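Torkavance Storage Baskets and Crates
Print this page | E-mail this page

Torkavance supplies open plastic baskets and crates to schools, offices, workshops and shared kitchens. The range is intended for tabletop sorting and for shelf storage, and every piece is sold without a lid.

Slotted baskets
The slotted basket is offered in teal with a light gray rim. Slots in the sides and bottom let air through and allow crumbs and dust to fall out. Baskets are sold in packs of 12 and may be mixed with other colors on orders of 28 or more.

Crates
The gray crate is meant for taller items, such as stands, racks and frames, that are best kept upright. A liner may be ordered separately — please state the color when ordering.

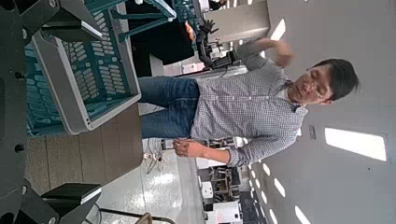
Teal slotted basket on a brown tabletop.
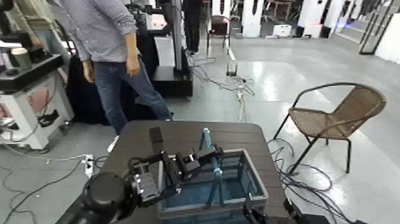 Gray crate holding a slender light-blue item.

Care and use
Wash with warm water and mild soap. Do not use scouring pads. Baskets and crates should be allowed to dry fully before they are stacked, and should not be stored next to a heater or stove. Heavy items belong at the bottom.

Ordering
Orders placed by schools and public offices are accepted on account. Other customers are asked to pay in advance. Delivery normally takes 11 working days — longer for orders of more than 100 pieces. The Skokis shelf unit, which was formerly listed on this page, was withdrawn in October and is no longer available.

Questions about bulk orders should be sent in writing to Conall Buckley, Customer Supply Office.

Contact | Copyright Torkavance | Back to top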